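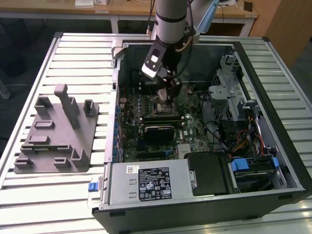

*Fig. 1. Cell 2, desktop tower on the slatted table, fixture plate at left.*

**Ticket:** Cell 2, small-part pick and place
**Team:** Nakell (student disassembly project)
**Opened by:** Irena Laskowska, team lead
**Assigned to:** Lech Ostrowski, laboratory supervisor
**Opened:** 1/19/21
**Priority:** Normal
**Status:** Resolved, follow-up items open

## Problem as reported

The team is preparing its entry for the Norkon student automation challenge. The task requires the arm to take small metal parts out of an open computer, set them in the fixture plate, and return them to the computer on command.

The arm completes the approach without error. During the lowering step, the program stops with a contact fault before the part reaches its programmed height. The fault does not occur on every run. When it does occur, the part remains in the fingers and the operator must open the gripper by hand from the control screen.

The team requests assistance in finding the cause. The team also asks whether the contact limit may be raised.

## Initial response (L. Ostrowski)

The contact limit may not be raised. The limit in use is the one approved for student operation in the Wasilewska Laboratory, and any change to it must be requested in writing before the August safety review.

The team is asked to carry out the following and to record the results in this ticket:

1. Restart the controller and load the saved program without edits.
2. Confirm that the tool weight entered in the program matches the tool now on the arm.
3. Run the lowering step at 60 percent speed with no part in the fingers.
4. Repeat with a part in the fingers.
5. Note the height at which each fault takes place.

Students are reminded that one person must remain at the stop button for the full length of each run.

## Test record

**Step 1.** Completed. No change.

**Step 2.** The tool weight in the program was out of date. It had been entered before the camera module was added to the gripper. The correct value was entered and saved under a new program name.

**Step 3.** Completed 13 times with no part. No faults.

**Step 4.** Completed 13 times with a part. The fault appeared on 6 of the runs. Before the weight was corrected, it had appeared more often, but the team did not keep a count at that time and cannot give a figure.

**Step 5.** All faults took place within the last part of the downward move. The heights were not identical. The list has been saved in the team folder.

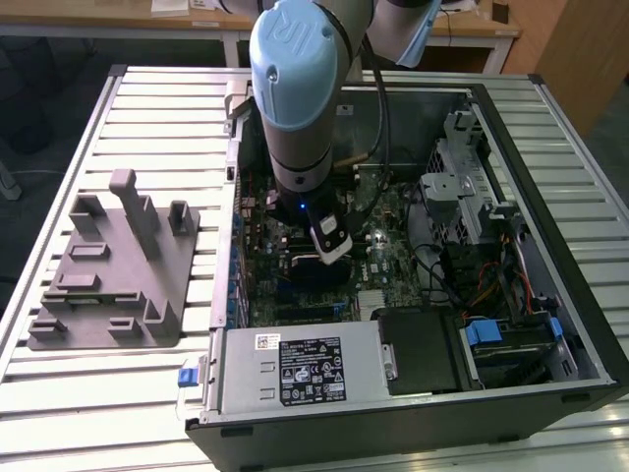 Nakell Team Log, Vol. 3, p. 60

**Further checks.** The supervisor asked the team to examine the position of the computer on the table. The tower lies on its side and was not held by any stop or clamp. The team placed tape marks at the corners of the case and repeated Step 4. At the end of the set, the case no longer lined up with the marks on the side nearest the fixture plate.

The pick positions had been taught once, at the beginning of the project, and were measured from the base of the arm. No correction was made in the program for movement of the case. A small shift is enough to bring a held part down on the edge of a neighboring component, which the controller then reports as a contact fault.

## Cause

Two causes were found:

- An incorrect tool weight, which made the contact reading less reliable.
- Movement of the computer case between runs, with no step in the program to detect it.

The gripper, the cable and the controller were checked and no defect was found in them.

## Action taken

The team fitted two stops to the table and placed the case against them. The positions were taught again with the case in place. A wait of 2000 milliseconds was added before the lowering step to allow the operator to look at the part in the wrist camera view. The Vodska viewer must be open on the second screen before a run is started. 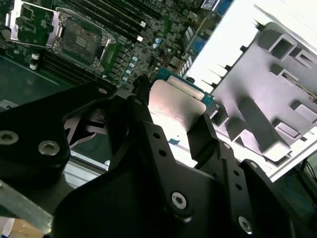 The operator should confirm that the part is held flat between the fingers and is clear of the board before allowing the move to continue. If the part is tilted, the run is to be stopped and the pick repeated. The part is not to be straightened by hand while the arm is powered.

Step 4 was then repeated with the stops fitted. No contact faults were recorded in that set.

## Items still open

- The written procedure must be updated to include the stops and the wait. Assigned to I. Laskowska.
- The old program is to be renamed so that it is not loaded by mistake.
- Positions for the server board have not been checked against the new tool weight. A separate ticket should be opened for that work.
- The tape marks are to stay on the table until the supervisor has signed the procedure.

**Supervisor's note:** Ticket may be closed when the first two items are complete. Runs on the desktop tower may continue in the meantime at 60 percent speed. L.O.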